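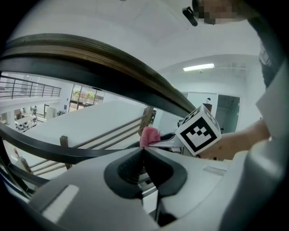

A handrail is a rail fixed at hand height along a staircase, landing or ramp, and held by people as they go up or down. Where it forms the top of a row of posts at the open side of a stair, the whole structure is called a balustrade or, in everyday speech, the banisters.

Materials
Handrails are made of wood, metal, stone or plastic. Wood is often chosen for the top, where the hand rests, and may be joined to a metal balustrade underneath. Varnish gives the wood a gloss and makes it easier to wipe down, but wears thin first at the turns.

Curved rails
On a winding stair the rail has to bend and climb at once. The joiner's name for such a piece is a wreath. It can be carved from solid blocks, or built up from thin strips glued round a former - the second method wastes less timber. The Batavari workshop in Runov, which made curved rails for houses in the district, kept a store of 200 formers and lent them to smaller firms. Its pattern book lists 3 standard widths of rail, with a flat underside for fixing to a metal bar.

Care
Dust gathers on the underside and on any lower rails, and these are usually cleaned before the top. A soft cloth, slightly damp, is enough for varnished wood. Oiled wood is wiped dry and given fresh oil when it looks dull. Painted metal is checked for chips, which are touched up before rust spreads. A rail that moves when pulled should have its brackets tightened or replaced.

See also
Baluster
Newel post
Orbán stair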